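Forums > Manipulation > Teleoperation and hand guiding > Demonstrations for a two-arm bench

Recording demonstrations: hand guiding or leader arms for picking wrapped bars?

Oana Ilie
We have a two-arm bench at Rokosero and want to train a policy that moves wrapped snack bars into a shallow tray. One camera looks at the whole bench and there is one at the gripper. So far I have 80 episodes, all recorded by remote control with a pair of leader arms. The trained policy reaches the right bar most of the time, then closes too early and pushes it sideways.

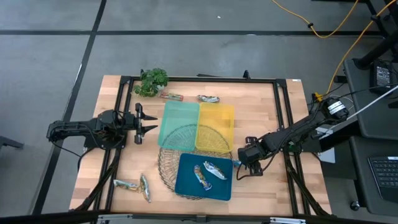

The bench with trays, bars and both arms.

My colleague would like to drop the leader arms and hand guide the follower arms with the motors slack. Would that give cleaner approaches? Also, is it worth keeping the episodes where I missed and tried again? The task text is the same for all of them, and I start each one from the same rest pose.

Idris Wynne
Stay with remote control. If you hand guide the follower, your own hands and forearms are in the pictures during recording and absent when the policy runs. You also lose the gap between commanded and measured position. With leader arms the command is recorded separately, so the squeeze on the wrapper is there in the data as a command that goes further closed than the fingers can travel.

Closing early is usually a timing fault. Check the time stamps of the camera and the joint log against each other. We had an offset of 3 camera images on our Cliltero recorder, and the policy learnt to close on a view it hadn't yet reached. Fixing the offset did more for us than another month of recording. Check it on every camera stream you log, whatever it happens to be pointed at.
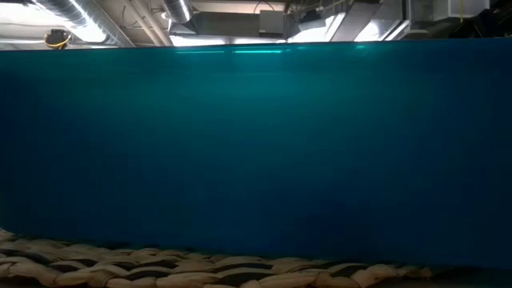 Nataša Todorova adds that an offset can also drift during a long session, so compare the stamps at the end of an episode as well as at the start. On her set-up the first minute was fine and the rest was not. She now restarts the logger after every 4 episodes.

Catinca Anghel
just record more, 80 is nothing. and don't change two things at once

Sorin Munteanu
I agree with Idris on the leader arms, with one reservation. Hand guiding is fine for finding fixed poses, for example the release point over a tray. I store those once and use them to check that the follower is still calibrated before recording.

As for the approach itself, look at how you drive the last stretch. Most people slow down, hesitate above the object, then close. The hesitation produces many near-identical samples with the gripper open and a few with it closing, and the policy has no clear cue for the change. Bring the open fingers down on either side of the bar in one movement, close without a pause, and lift only when the grip command has settled. Vary the angle of the bar between episodes, and turn the wrist before you descend. A late wrist turn close to the table is what pushes the wrapper sideways.

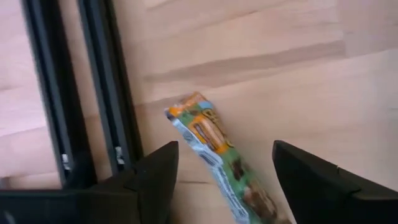
Should failed grasps be deleted from the set? Keep the ones where you recovered and finished the task, and delete those where you gave up. A recovery shows the policy what to do after a miss, which it will need. If there is a long wait between the miss and the second try, trim the wait out of both the joint log and the video, using the same stamps for each.

Oana Ilie
Thanks. I checked the logs and the gripper camera is 2 images behind the joints, so that goes first. I'll retrain on the same 80 before recording anything new, and the leader arms stay.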